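Welside rents ease for the first time since February

Renters in Welside, it may be time to let out a small breath, because the weekly squeeze has finally loosened a little. New figures from local agency Angelovski show the typical two-bedroom apartment now sits on the market for 11 days, up from 9, and asking rents have slipped a touch along with it.

"It's a gentle change, but people coming through our doors are certainly glad of it," said Armelle Collet, who manages the agency's 107 listings. 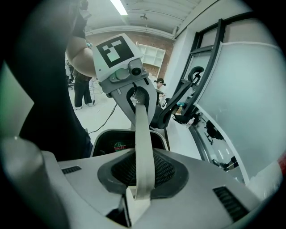

A cream-white strap held upright by a light gray gripper.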